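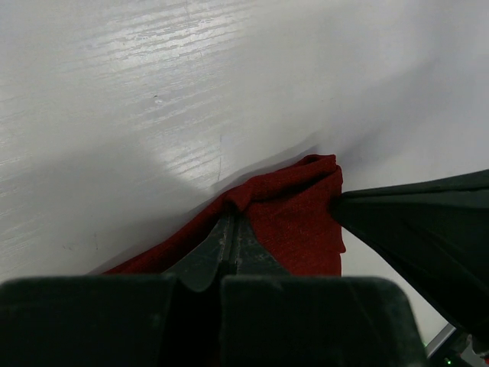
The first thing my parents bought together was a dining table, and they argued over it for the length of their marriage. My father held that a table was for eating at. My mother held that it was for everything else, and that eating could be fitted in around the edges. She won, in the way the person who is home on weekday afternoons always wins, and I grew up with my dinner plate parked between a sewing machine and the phone bill.

I thought of them in August, when I spent a week in the showrooms along the ring road outside Wirnov, trying to find out what has happened to the dining table. The trade has been announcing its death for as long as I've been writing about furniture. First television was going to kill it, then the microwave, then the kitchen island, that great slab of stone at which families are supposed to perch like birds. Meanwhile the parking lot at Gulyás was full at eleven in the morning, and people were lashing tables to the roofs of cars much too small for them.

Gulyás keeps 2 floors of tables and one sad corner of chairs. The cheapest table I saw was 600 and the one I wanted was 963, a gap the salesman explained with a speech about joints. I've heard many speeches about joints. I nodded through this one with my hand resting on the expensive table, the way you'd calm a horse, and asked him what people do with the things once they get them home.

"Homework," he said. "Taxes. Puzzles."

And dinner?

He gave it some thought. "Holidays," he said.

Meenakshi Pal has a less gloomy view, possibly on account of the fact that she makes her living from the damage. She runs Restinora, a repair shop in what used to be a tire warehouse, where tables arrive on their backs with their legs in the air and leave on their feet. She has a loud laugh and a low opinion of coasters. Customers come to her ashamed, she told me, and confess before they've shut the door behind them: the nail polish, the fondue, the boy who did his fractions without putting anything under the paper.

"They want it like new," she said. "I ask them, do you want to be like new? And they say yes, so that doesn't help me."

A full refinish at Restinora costs 775, and she spends a fair part of her day talking people out of it. She'll fix a wobble. She'll glue a split and fill a burn if it's deep enough to catch a sleeve. But she had a table in the back that week with three generations of ring marks on it, and the owner wanted every one of them gone by Friday, and Meenakshi had been putting off the sanding since Monday with what I can only call creativity. She'd cleaned the underside. She'd oiled the drawer runners. She had found an old ticket stub in the drawer and spent a morning trying to reach the owner about that.

I asked what she ate her own meals on. A door, she said. It was laid across two trestles when she moved in and had stayed there. It still had the hole where the knob went, and she kept a glass of pencils in it.

There is a company called Ploltar that would like to spare us all this. Its tables come with a surface that, according to the brochure, "forgets." You can set a hot pan on it. You can drag keys across it. I was given a set of keys and invited to try, under the eye of a young man in a very clean shirt, and I dragged them back and forth with real feeling, and the surface did indeed forget. It was impressive. I have seldom wanted to own anything less. I also wrote down the price, and the delivery time, and whether it came with a bench.

My own table has a burn at one end from a candle and a long groove that I have blamed, for years, on a cat who died before we bought it. We eat there perhaps twice a week. The rest of the time it holds mail, library books, somebody's sweater, a bag of onions that never made it to the kitchen. When people come over we carry the whole pile to the bed and shut the bedroom door on it, and at midnight, wanting only to sleep, we carry it all back.

I called my mother from the Gulyás parking lot to tell her about the one for 963. She wanted to know how many could sit at it. Eight, I said, ten if they liked each other. She asked whether there'd be room for the sewing machine.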